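Pipette Stand 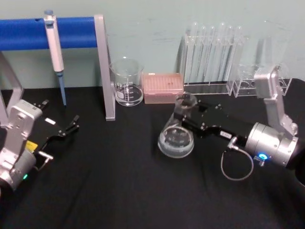 One reader, writing in under an earlier version of this entry, wanted to know why a stand matters at all when a pipette can just lie on the bench, and added that hers had been lying on the bench for years with no trouble. Fair enough! Plenty of people work that way. I did too, until I got tired of wiping things down, and I'll get to that.

A pipette stand (also called a pipette holder, or a rack if you're feeling loose with your words) is a piece of lab furniture that keeps handheld pipettes upright between uses. The pipette hangs with its plunger button at the top and its tip end pointing down. I've used four or five kinds over the years and I have opinions about all of them, so bear with me.

Types

The bar stand is my favorite. You get a horizontal bar, sometimes a round one, held up by a frame with legs, and the pipettes hang from it in a row. It takes up some length on the bench but very little depth, so it can go along the back near the wall and leave the front free. The old Stullard bar stand I learned on had a bar so slick that the hooks slid sideways whenever somebody bumped the table. We wrapped it in rubber bands. It looked awful and worked great.

The carousel is the round one that spins. It's handy if four people share one set of pipettes, and annoying if you're alone, as the one you want is always on the far side. Turcotte made a carousel with a heavy base that I'd still buy if I ever saw one again.

Then there are the clip-on hangers that grab the edge of a shelf. I bought a Jirel clip for a shelf that turned out to be a hair too thick, and it lived in a drawer from December until I moved labs.

Why upright

Air-displacement pipettes (the common kind) have a shaft and a piston inside, and liquid isn't supposed to get up there. If you lay one flat with liquid still in the tip, it can run back into the body, and then you're looking at a cleaning job and a fresh calibration check. Hanging it up avoids that. It also keeps the tip end off the table, which I care about more than most people do, I guess.

You're still supposed to eject the used tip before you hang the thing up for the day. Between two steps with the same liquid, people leave it on, and I'm not going to scold anyone.

What goes next to it

A stand hardly ever sits by itself. The usual neighbors are a box of tips, a beaker and a rack or two of test tubes. Tip boxes have a grid of holes, so you push the pipette straight down onto a tip and lift it out without touching it with your fingers. Keep the lid closed when you're not using it, please. The beaker can hold whatever you're drawing from, though don't trust the marks printed on the glass for careful measuring. They're a guide for pouring, and that's what you own a pipette for.

I like clear acrylic racks for tubes because you can see the liquid level without lifting anything. They scratch, and strong solvents will cloud them, so go easy with the cleaner.

Cleaning and upkeep

Mild soap and water does for most stands. Wipe the spots where the pipettes hang first (dust and fingerprints collect there, and it all ends up on your gloves). Check the feet while you're at it, and tighten any screws on the frame. A stand that rocks will drop a pipette sooner or later.

Buying one

My current stand is a Vindport and it cost me 40 dollars, used, with one foot missing. A cut-down rubber stopper fixed that. If you're shopping, take one of your own pipettes along and hang it up before you pay. Hooks and cradles vary a lot between makers, and the ones sold as universal fit most things but not, in my case, the pipette I use every single day.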